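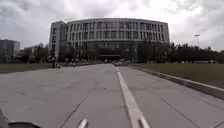 4.2 Request timing during the promotion

Grenel ran the free-ride promotion in Ikolia on 3 May 2019. During the offer window, a fleet of five marked vehicles was added to the regular supply, and any rider who opened the app could request one at no charge. Requests that could not be matched to a marked vehicle were declined after a fixed hold, and the rider was returned to the standard menu. We treat each decline as a separate event, so a rider who tried repeatedly appears in the log more than once.

Repeat requests account for much of the load. The median gap between a decline and the next attempt by the same account was 36 seconds, short enough that the dispatch queue seldom cleared before the rider rejoined it. Standard requests placed in the same zones were also slower to match.

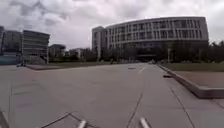 The delay is not explained by supply alone. Drivers outside the promotion stayed online at their usual rate, and the number of completed standard trips changed little. What changed was the order in which requests reached them. Grenel's dispatcher served the promotional queue first in each cycle, and a standard request arriving during a burst waited for the following cycle.

Pickup points were set in advance. Where a site had a wide pedestrian approach, the pin was placed at the nearest curb open to vehicles, and walking time was left out of the wait estimate. Figure 2 shows an approach of this general form.

Figure 2. Broad paved approach leading toward a large curved-front building.

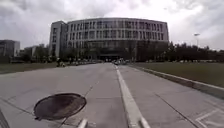

4.3 Retention after the promotion

We followed new accounts from the day of the offer through the end of August. Accounts were grouped by outcome: matched, declined, or never requested. The comparison group was drawn from Marras, where Grenel offered no promotion, and was matched on sign-up week and device type.

Declined riders took fewer paid trips than the comparison group in the first month. The difference narrowed later and was within sampling error by the end of the period. The matched group was too small for a separate estimate, so we report its trips only in the pooled totals.

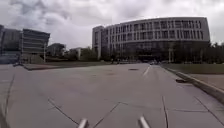
Benedicta Baidoo, commenting on an earlier draft, objected that declined riders are by construction more eager than the average new account, and that a comparison with Marras therefore understates the cost of declining them. We agree with the direction of this bias. Limiting the sample to accounts with a single decline reduces it but does not remove it, and the estimates in this section should be read as lower bounds.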